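Wakent Chores: notes that go with the data
Maintained by Divya Hegde. Last revised in February.

Hello, and thank you for looking in. This file is meant to be read before you download anything, and it's longer than it needs to be, so feel free to skip down to the folder layout if you're in a hurry.

Why we made this

The question I get asked most, by relatives and by strangers on trains, is whether a robot can do the housework yet. My answer after a good while at Belton is that it can do a little of it, slowly, in a room it has met before, with a person close at hand. I wanted a collection that would let other people check that answer for themselves, failures included. So much of what gets shared in this field is the one good run - the towel folded, the cup on the shelf - and I've always learned more from the run where the cup went sideways.

What you get

240 episodes, split across 8 chores. The chores are ordinary ones: picking up small things, opening and closing, putting items into bins and baskets, wiping, sorting, pushing a chair in, plugging in, and carrying something light from one surface to another. Each episode has wrist video, joint positions, gripper opening, and a short written note by whoever was running the arm. The typical episode is roughly 25 seconds long, though the plugging-in ones go on and on, bless them.

Folder layout

episodes/ has one subfolder per run, numbered in no meaningful order
notes/ has the written remarks, plain text
labels/ has outcome labels: done, partly done, not done, stopped by operator
splits/ has the train and test lists; please keep Chege and Skalamska (our two held-out room setups) out of training

A word on the labels

"Partly done" covers a lot of ground. A drawer that opened halfway is in there, and so is a sponge that made it to the table but missed the spill. We had 2 people label every run, and where they disagreed we kept both labels. Please don't average them - read the note, it usually explains the trouble in a sentence.

Wrist views

The wrist camera looks past the gripper, so expect hardware in the foreground, tilted rooms, and people who are only partly in view.

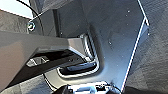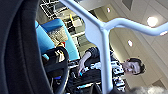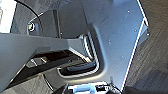

Known problems

Exposure drifts in bright corners, and we didn't correct for it. A handful of joint logs start a moment later than their video; the offset is written in the note when we caught it. Soft things are underrepresented, laundry especially, and I'd like to fix that in the next release if we can find the time. Nothing here measures speed fairly, so please don't use episode length to say one chore is harder than another.

Using it

Research and teaching use is fine. If you publish with it, cite the Wakent Chores notes and say which version you had. If you find a mislabeled run, write to me with the episode number and I'll add it to the corrections list.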